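**Kinesthetic or teleop for PC teardown? (long, sorry)**

**solderpup** wrote:

Okay, so I've been going back and forth on this for weeks and I need other people's opinions before I waste more evenings. I'm trying to teach an arm to take apart old desktop towers. Mostly Dells, since that's what the recycler near me gets by the pallet. First goal is small: unplug the memory and lift it out. Second goal is the power supply, and that one scares me.

So far I've been hand guiding. I put the arm in free-drive (it's a Valtach, the older one with the stiff wrist), grab it just above the gripper and walk it through the motion. It feels great! You can feel when the fingers touch something. But my demos are garbage when I play them back, and I think it's me. My hand blocks the wrist camera half the time, and I lean on the arm without noticing, so the recorded path is full of little shoves.

Is it worth switching to remote control? I could borrow a Lurnex leader arm for 3 weeks.

**kettle_logic** wrote:

Switch. Your policy is going to run on what the wrist camera gives it, so you should be driving in a setup where that camera gets a clean look. Hand guiding teaches the arm things only your fingers knew.

**mudlark77** wrote:

Hard disagree, at least for anything with a latch. I did connectors by remote for most of February and broke 4 of them. You can't feel the clip let go. With my hand on the arm I haven't broken one.

**kettle_logic** wrote:

That's a feedback problem though, mudlark. Turn the gain down and go slow. And you're comparing your best hand-guided demos to your first remote ones, come on.

**mudlark77** wrote:

I had 9 hours on the leader arm by then! It wasn't my first day.

**solderpup** wrote:

Please don't fight, I need you both lol. Wrist cam view from the tower, for reference. Look how much junk there is on the right side.

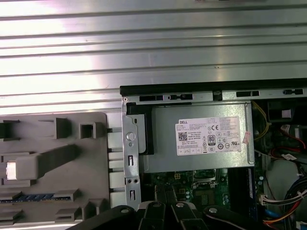
### Re: wrist cam view

**ohm_sweet_ohm** wrote:

Oof, those cables. I'd forget the memory for a minute, the harness is your real enemy. The module is standing right there along the side of the board, and the yellow, red and black leads are curving past just to the right of it. Come in a bit wide and you'll snag the bundle, and then every demo has a different cable shape in it.

The other thing that jumps out is that the gripper takes up a lot of the bottom of your view. The linkages are sitting over part of the board already. If the thing you're reaching for ends up behind the fingers, you'll be driving blind for the last bit, and so will the policy. Can you tilt the camera mount, or add a second camera off to the side?

**solderpup** wrote:

Tilting the mount is doable, I printed it myself. A second camera means redoing my recording script, ugh. But yeah, probably.

**kettle_logic** wrote:

Add the second camera. Also, that ribbed metal at the top is blowing out badly. Throw a dark cloth over it or move your lamp. Glare that shifts around between demos is a great way to teach the model about your lamp.

**mudlark77** wrote:

Okay, we agree on the lamp. I still say do the approach by remote and the pull by hand. The Drellau controller lets you swap modes in the middle of a recording, and I think Valtach has something like it buried in the settings.

**ohm_sweet_ohm** wrote:

I tried mixing them and didn't love it. You get a pause at the swap, and my policy learned the pause. It would get over the part and just sit there. Trimming the pauses out helped, but it's a boring job.

**solderpup** wrote:

Ha, mine already does that and I haven't even mixed anything. Probably me stopping to think.

How many demos are we talking, by the way? The Pirzada write-up used 3,000 and I nearly closed my laptop.

**kettle_logic** wrote:

That was for a pile of different tasks. For one module in one model of tower you'll need way fewer. Do a small batch, train, see where it messes up, then record more of that part.

**mudlark77** wrote:

And tie the cables back first. Get it working with a tidy harness, then let them hang a little more each session.

**solderpup** wrote:

Fine, ordering velcro ties and picking up the leader arm. I'll do the same pull both ways and post the playback. mudlark, if I snap a clip you get to say it once.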